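Small States and Their Treaties
Handout 6: The Lehner Agreement and what it is supposed to prove
April – Diplomacy course team, Judthorpe

Read the agreement before the seminar. All 46 pages, annexes included. Most of what gets said about it comes from the preamble, and the preamble is the part that binds the parties least.

1. The usual story

Flalen and Vovudau share a river, a bridge and a long disagreement over the flat land on the western bank. The usual story goes like this. The two governments quarrelled for a generation, sensible people on both sides grew tired of it, envoys met at Lehner, and an agreement was signed that has kept the peace ever since. Textbooks like the story, as do the foreign ministries of both states, and I would ask you to notice that the textbooks mostly quote the ministries.

I don't say it is false. There was a dispute, there was a meeting at Lehner and there is a signed text. What I doubt is the word "kept". To say that an agreement kept the peace you need some reason to think the peace was in danger, and the record on that is thin. There were closed crossings, angry speeches and one confiscated ferry. Neither side moved troops to the bank in the period before the talks. If you find a source that says they did, check where it got that from. The ones I have followed up lead back to a single newspaper column written well after the signing.

2. What the text does

Part One sets up a lease. Flalen keeps title to the western bank and Vovudau administers it for 40 years, with the right to ask for a renewal. Ask is the verb used. Several commentaries say Vovudau has a "right to renew", and a right to ask for something is a good deal weaker than a right to have it.

Part Two deals with the people who live there. They keep whichever citizenship they had, pay local taxes to Vovudau and may vote in national elections in Flalen if they register. Registration must be done in person, on the Flalen side of the river. Ask yourselves who wrote that clause and what they expected to come of it.

Part Three sets up a Joint Commission. It meets twice a year and decides by agreement of both delegations, so either side can stop it deciding anything. Commentators call this a mechanism for settling disputes. I would call it a room with two flags in it.

Part Four is the annexes: a map, a schedule of payments and a list of terms. The map and the written boundary disagree at the northern end. Article 9 says the written description wins. The official websites of both states show the map.
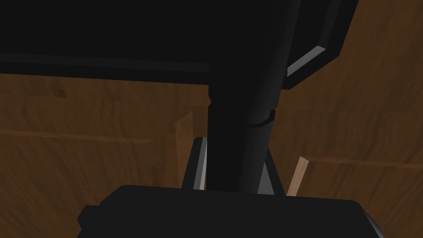
Fig. 1. Rendered view: black cylindrical post below a flat dark panel.

3. Was there consent?

This is where students usually go wrong, so take it slowly.

Both governments say the residents agreed to the lease. The evidence offered is a vote held on the western bank shortly before signature. We have the return. It records 1322 votes cast and 970 in favour. That is a large majority, a little over 73 per cent, and it is the number every account repeats.

Now for the things that the number leaves out.

First, the question. Voters were asked whether they supported "a lasting and peaceful settlement on the basis of the Lehner talks". The text of the agreement had not been published. It is hard to know what a yes meant, beyond a liking for peace and settlement, and I have never met a voter who was against both.

Second, the roll. We know how many people voted. We do not know how many could have done, because the list of those entitled to vote has not been released by either side. Without it there is no turnout figure, and any turnout figure you see in print should be treated as a guess by somebody who preferred having one.

Third, the choice. The paper offered yes or no. It did not say what would follow a no. Would the bank stay with Flalen under the old arrangements? Would talks begin again? A vote in which one outcome is described and the other is left blank tells you less than it seems to.

None of this shows that residents opposed the lease. Some of you will want to write that essay, and it will be as weak as the one it attacks. The honest position is that we have a majority for a vague question among an unknown share of the people concerned. That is some evidence of consent, and it should be weighed as some.

4. Who needed the agreement?

Ask this of any treaty. The usual answer is "both sides", and for Lehner it is usually given without much argument.

The government of Vovudau had promised to reopen the bridge. It had an election coming. A lease let it say it had won the land, at least in speeches, while the legal text said no such thing. The government of Flalen had a budget problem and the lease came with annual payments. It could say that it had given nothing away, pointing to the title clause, and spend the money too.

So there were good domestic reasons on each side to sign something. That is useful when we try to explain the timing, and it sits badly with the story about sensible people growing tired of a quarrel. The quarrel had been tiresome for years. What changed was the calendar and the accounts.

A caution about this kind of explanation, though. It is very easy to produce. Give me any treaty and I can find an election near it. Before you rely on it, look for something that would have come out differently if you were wrong. In this case there is one small thing: the payment schedule is heavily weighted towards the early years. A state that only wanted quiet on the river had no need for that. A state that was short of cash did. I think that supports the money argument for Flalen. I have found nothing as good for the election argument about Vovudau, and you should mark it as the weaker of the two.

5. Memoirs and interviews

Former envoys are generous with their recollections. Some are worth having. Use them for what the speaker was in a position to see, such as who was in the room, which drafts were on the table and what order things came in. Be slower to use them for motives, and slowest of all for the motives of the other delegation.

Look out for the following as you read:

– Accounts which have the speaker foreseeing everything. Compare them with whatever the same person said at the time.
– Jokes and striking phrases that appear in several memoirs, each time said by somebody different.
– The passive voice around concessions. "It was felt that" usually hides a person who felt it.
– Statements from serving diplomats which are shorter than the question they answer. The short ones have often been cleared by a lawyer and are worth reading word by word.

The two published accounts of the last night at Lehner disagree about whether the citizenship clause was settled before or after the payments. It sounds like a trifle. If the payments came first, the residents' position may have been traded for money. If they came second, that is harder to argue. We cannot settle it from what is in print, and anyone who tells you which account is right should be asked how they know.

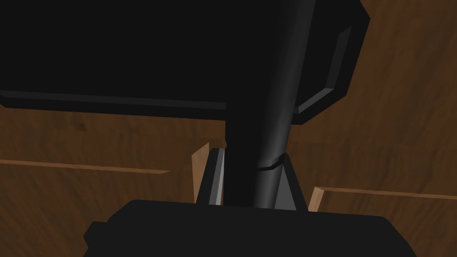 6. Seminar preparation

Come with a page of notes on one of these. A page means one side.

a) The Joint Commission has never issued a formal decision. Supporters say this shows there have been no serious disputes. Critics say it shows the Commission cannot work. What evidence would help you choose between them, and could we get it?

b) Draft a better question for the vote on the western bank. Then say who would have objected to your wording.

c) Article 9 puts the written boundary above the map. Suppose a resident at the northern end has relied on the map for many years. What, if anything, is owed to them, and by which state?

d) Find a news report about Lehner that uses the word "historic". List what it cites.

7. Marking

I mark down for certainty that has not been earned. "The agreement ended the dispute" will get a question mark in the margin. "No crossing has been closed since the agreement came into force" can be checked, and if you have checked it you should say where. Quoting the preamble as if it were an obligation loses marks every year.

Hedging everything will not save you either. An essay that finds every claim doubtful has done no more work than one that believes them all. Say which claims are better supported and say why. You are allowed to conclude that the lease was a reasonable deal – several careful people think so, and on some days I am close to agreeing with them.

Next handout: port dues and who collects them. Bring the payment schedule from Annex B, as we will need it again.

Contact: course office, Judthorpe | © Diplomacy course team, Judthorpe | Back to top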